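02/06/2025, robotics club showcase, notes for the 14 minute slot

**Open**

- Say the Kesance number first: 508 simulated runs since the term began. Pause. Then say it proves less than the poster claims.
- Our task is tray to rack. Short moves, one arm, lots of narrow slots.

**Where I have doubts**

- 300 of those runs used the same tray position. Of course the score went up.
- Rusu team randomized the lighting and called it "robust." Ask them what else they changed.
- Nobody at Gusalden has shown me a failed run yet. I'd like seven, picked at random.

**Sim slide** (leave it up, don't read it out)
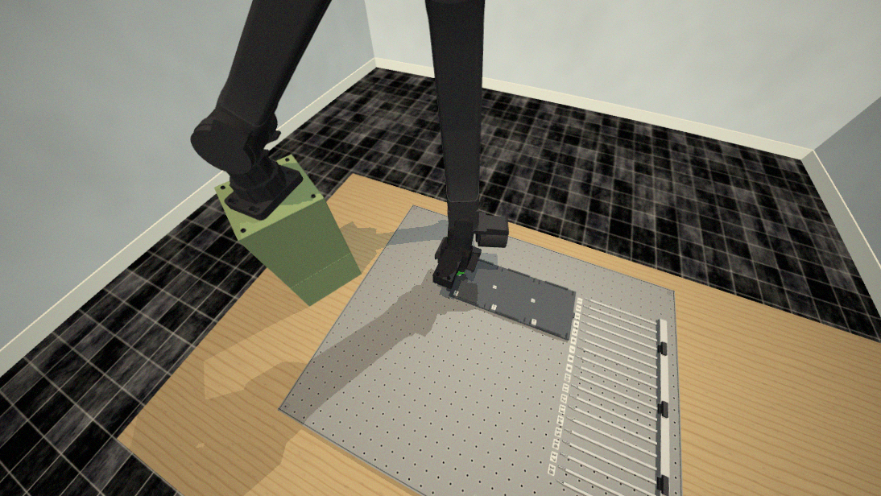

- Simulated friction is a guess we typed in. If the guess is wrong, the grip scores are wrong too.
- Nisel entry: same code, real bench, June. I'll believe the transfer claim then.
- If asked whether students should skip sim: no. Log the failures and publish them with the score.
- Questions. Skip the video if we're over.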